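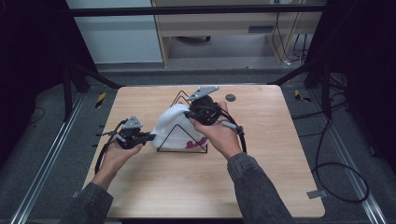 Home Forums Handheld Collection Rules and Good Practice New Posts Search Log in

Thread: Do you write down how the hands should start?

fiorella_r
Hello everyone, and thank you for all the patience you showed me in the cable thread last month, it really did help. I have another one for you, and I'm afraid it's going to be a long read because I've been going back and forth on it with my team all through September.

We do tabletop tasks with soft things, hats and socks and small towels mostly, using a pair of handheld grippers. I inherited a rules sheet from Debora Monti when she moved over to the Bolness site, and it's a lovely sheet, two pages, very clear about sleeves and cables and where people's feet go. But it says almost nothing about how the hands should be held at the beginning of a take. It just says "approach naturally." So one of my people comes in with the left palm up from underneath and the right hand over the top, and another comes in with both hands on top, and they both say they're following the sheet. They are!

My question is whether you folks fix the grip in writing or leave it open. With a knit beanie sitting in a wire stand it makes quite a difference, to my eye, because the wire leaves you only so many ways in. I'd love to see wording if anybody is willing to share.

farzad_dehghan
Hi Fiorella, good to see you back here. We went the strict route at Koltley. Our sheet says both hands start clear of the object, jaws open, palms facing each other, and you hold that for a slow count before moving. I wrote that line myself after we had to set aside 116 takes from one batch of 988. People had begun with a finger already resting on the fabric, and when we sat down to mark where the task started we couldn't agree with each other on a single one of them. It was a miserable week and I brought in pastries to make up for it.

So my vote is to write it down. You can always loosen a rule later on.

deirdre_g
I'm going to disagree with Farzad a little, with great affection, as he well knows from the last four times we've had this conversation.

The clear start, yes, absolutely. Hands off the object before you begin, I'd put that in bold. But palms facing each other? I think that's where you start training the person out of the person. If somebody would pick up a hat with one hand underneath and one on top when they're at home getting ready to go out, then I want that in the set. We let ours choose, and the only thing we ask is that they don't copy whoever went before them. You'd be surprised how quickly a room full of people all start doing it the same way (I do it too, I catch myself at it constantly).

What I do fix in writing is everything around the hands:

Long sleeves down to the wrist, plain and dark, and the same on both arms.
Cables looped to the outside of each hand, never across the table between the object and the body.
Spare cable on the floor coiled and pushed out past where the feet go.
Tabletop bare apart from the object and its stand.
Stand put back on its mark before every take.

That last one we were sloppy on for ages and I still nag about it.

farzad_dehghan
Fair enough on copying, we see it too. I still say that if you have a mixed group and some are new, an open rule gets read as no rule at all. Our newest people asked for something firmer. They didn't enjoy guessing.

graziella.morelli
Joining in from the review side of things, where I get to watch everybody's takes with a cup of tea. I think you're both describing two different rules and they've gotten squashed into one line on Fiorella's sheet. One is about the start state and the other is about the approach. I'd split them up.

Start state, fixed: nothing touching, jaws open, both grippers in view of the head camera, a short pause.
Approach, open: any hand from any side, provided the gripper doesn't drag or lift the stand.

And then a third line that I would beg you to add, which is what the person does when a jaw snags. Knit fabric catches. Do they stop, do they work it free and carry on, do they mark the take? We used to have all three going on in one session at the Ansah building, and I couldn't tell a recovery from a mistake. Now they carry on if they can free it in one go, and otherwise they set both hands back and call it out loud.

One small thing about palm-up grips, Fiorella. Have a look at how the wrist is sitting after an hour of it. I wouldn't ban it, I'd just ask people to swap sides partway through. Mine get sore thumbs and are far too polite to mention it.

deirdre_g
Oh, I like that split very much. The snag line too. I'm stealing both.

zorton_bench
I lurk here mostly, but has anyone tried a printed card at the table in place of a longer sheet? We have nearly 2,000 takes done this way and I find people will glance at a card when they would never open the sheet again after their first morning. Ours lives on the wall behind the rig so it doesn't end up on the tabletop.

farzad_dehghan
We had a card. It drifted away from the sheet, and then we had two sets of rules and arguments about which was right. If you do it, put the same revision letter on both and throw the old cards out the same day.

And Graziella, I can live with your split. I'd keep the palms line for a person's first session only, and let it go after that. Deirdre may tease me as she likes.

fiorella_r
You are all wonderful, thank you. I've rewritten the section with Graziella's lines and Farzad's pause, and Deirdre's note about cables has gone in nearly word for word. I'm leaving the palms open for now, sorry Farzad, but I've added the side swap. I asked around after reading that and two people put their hands up straight away about their thumbs, so I'm a bit ashamed of myself.

One thing I still can't settle is how long the pause should be. A slow count means something different to everybody on my team. Farzad, do you have a beep or anything like that, or do you just trust them?

farzad_dehghan
We trust them, and then we trim. I'll send you our wording tonight once I've dug out the current one.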